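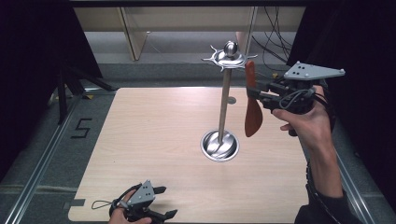

Vega Carrasco held, on reading the first draft of the fault report, that the early releases could not be blamed on the policy, and that the width signal should be checked before any more training was done. This section follows that advice. It sets out how the fault showed itself on the robot, how it was traced back to the recorded demonstrations, and what was changed in the recording procedure.

5.2 Early release during hanging tasks

Figure 4. Demonstration with two hand-held grippers at the mug stand. The right gripper holds a reddish-brown wooden utensil near the hooks; the left gripper is open and empty.

The hanging tasks in the Rerstead set require the operator to bring an object up to one of the hooks of a metal stand and let go only when the object is supported (Figure 4). Each gripper records its pose and the opening between its fingers. The policy learns to reproduce both. In the first round of tests on the robot, the arm reached the stand on nearly every attempt, but the fingers opened too soon and the object fell. In two cases it struck the base of the stand and bounced toward the operator, who was inside the marked area to reset the table. No one was hurt. Testing was stopped that afternoon and the events were entered as a safety matter under the laboratory's own rules.

The first explanation put forward was that the policy had too few examples of the final approach. A second model was trained with the final approach sampled more often. It released at the same point, and we dropped this line of work.

We then replayed the recorded width signal against the wrist video for all 567 demonstrations in the set. In 257 of them the two did not agree. The video showed the fingers closed on the object while the signal had already begun to rise, or the signal held one value for a long stretch and then jumped. The typical lead was about 100 milliseconds at the start of a session and grew as the session went on. Demonstrations recorded just after a restart were almost free of the error, which pointed to the clock and not to the finger sensor.

The cause was found in the Cirkik logging software. Width samples were stamped on arrival by the recording computer, while pose samples carried the time given by the device. When both grippers were in use, the two clocks drifted apart, and the software corrected the drift on one channel only. The correction had been written for an earlier setup with a single gripper, and it had never been tested with two. A separate and smaller fault was found in the right gripper: a worn connector lost contact when the wrist was turned far outward, and the software filled the gap with the last good value without marking it. Vusumuzi Buthelezi reproduced both faults on the bench, first one at a time and then together.

The faults were hard to see in our standard checks. These compared the length of each channel and the number of samples, and both were correct in every file. The operators' notes were of little help either, as an operator watching the table has no view of the recorded signal. Mean training loss was also normal. A policy that learns to open early from data that opens early will score well on held-out data with the same error – a point we had noted in the Rinaldi study and failed to act on.

Three changes were made. All samples are now stamped at the device, and the clocks are compared at the start and end of each demonstration. Missing values are marked as missing, and a file with more than 10 in a row is rejected. Each session opens with a short tap test, in which the operator closes both grippers twice in view of the wrist cameras, so that the signal and the video can be lined up later by hand if needed.

The affected demonstrations were not repaired. We considered shifting the width signal to match the video, but the drift was not steady and the gaps left by the connector could not be restored. They were removed from the training set and are kept apart for study. After retraining on the remaining files, early release was still seen on the robot, though less often, and always with thin objects held near the tips of the fingers. We believe this is a matter of grip force, which the present grippers do not record. Until it is settled, the robot at Pornirard runs the hanging tasks at reduced speed, with the table cleared of loose items and the operator outside the marked area whenever the arm is powered.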